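Our Group Project on the Ovby Street Music Day: What We Did and What I'd Change

Group: Suqin Tang, Reda Metwally, Felicja Stępień and me (Huiling Yuan)

So our project was to help plan one small part of a real event and then write up how it went. We got the side stage at the Ovby Street Music Day in October, which I was super excited about because I've gone to it every year since middle school! The main stage was already booked. Ours was the little one at the end of Forsyth Lane, next to the pretzel stand.

Suqin did the schedule, Reda did sound and power, Felicja made the survey, and I talked to the bands. Talking to the bands mostly meant texting the bands over and over (one drummer only answers after 11 at night, so I was up late a lot). We ended up with 13 acts, each with a 15-minute slot. Looking back, that was too many. We didn't leave enough room for people to plug in and unplug, and by the middle of the afternoon we were running behind and Suqin was crossing things out on her clipboard with a very scary face.

Our budget was $900. We spent $534 of it, mostly on renting speakers and a tent, plus printing. I wanted to spend the rest on string lights but the show ended before dark, so I got outvoted, fair enough.

The best set for me was Rerkness, a two-person band with an accordion and a ton of pedals. People who were just walking by with food stopped and stayed for the whole thing. Pravgate was good too but really loud for a stage that size, and the pretzel lady came over to ask if we could turn it down. Reda did, a little.

Felicja's survey was short: how did you hear about the stage, how long did you stay, would you come back. Most people said they just heard music and followed it. Hardly anyone mentioned our posters, and I spent a whole weekend on those posters! If I did it again I'd put up one big sign at the corner by the bus stop and skip the rest. We also should have asked people's ages, since our teacher, Mr. Kong, wanted to know if families came, and all we could say was that we saw strollers.

Other things I'd change: fewer acts, longer slots, a second person on sound so Reda can eat lunch, and a rain plan. We had no rain plan. It drizzled for the first two acts and we stood there holding a tarp over the mixer.

Suqin's full schedule and the survey answers are in the class folder.

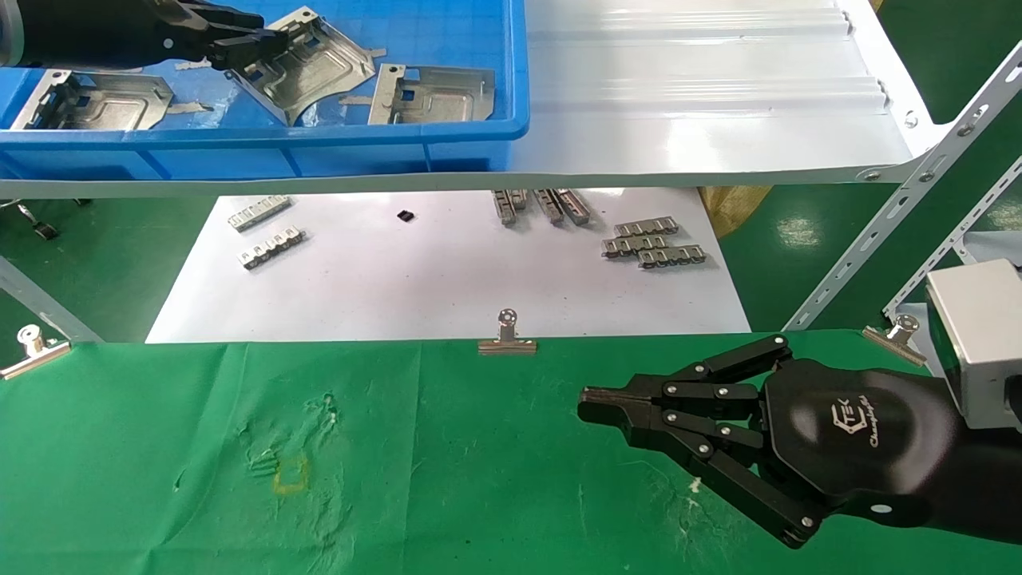 Metal brackets in a blue plastic bin.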